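Main page | Contents | Random article | Recent changes | Log in

Adhesive wall hook

An adhesive wall hook is a small hanger that sticks to a wall with glue or a gummed strip, sparing the owner a drill and sparing the wall the owner. It is most common in rented homes, dormitories and offices, where holes are forbidden and coats are not.

History

Gummed hooks were sold by mail well before anyone could get one off again. The early kind took the paint along when it left, and often a little plaster for company. The stretch-release strip, which lets go when pulled slowly downward, settled most of these quarrels. Erkel, a maker of picture rails, sold its first removable hook in August, a hot month, and spent the autumn answering letters about fallen calendars. Its rival Dridix printed a weight limit on the packet, a habit the trade took up with some reluctance.

Materials and strength

Most hooks are molded plastic, with metal ones sold at a higher price to people who dislike plastic. The strip matters more than the hook. Smooth painted walls, tile and glass hold well; brick, wallpaper and fresh paint do not, though each is tried every year by a new set of tenants. A small hook is commonly rated for a few hundred grams. In a bench test by the hardware writer Peninah Obura, a Grindier hook rated for 300 grams held 54 days in a steamy bathroom and then gave up during the night.

Use

Keys, towels, calendars and string lights make up the usual load. Makers advise wiping the wall with rubbing alcohol, pressing the hook for half a minute and waiting an hour before hanging anything. The last step is widely treated as a suggestion.
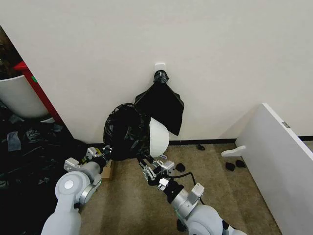 How is a hook with a stretch-release strip taken off the wall?
Hold the hook lightly in place and pull the tab straight down, close to the wall, until the strip has stretched enough to let go.

Collecting

Kariuki, a shop catalog turned reference book, lists 3391 hook designs, 37 of them shaped like ducks. Values remain modest.

See also: Picture rail; Suction cup; Security deposit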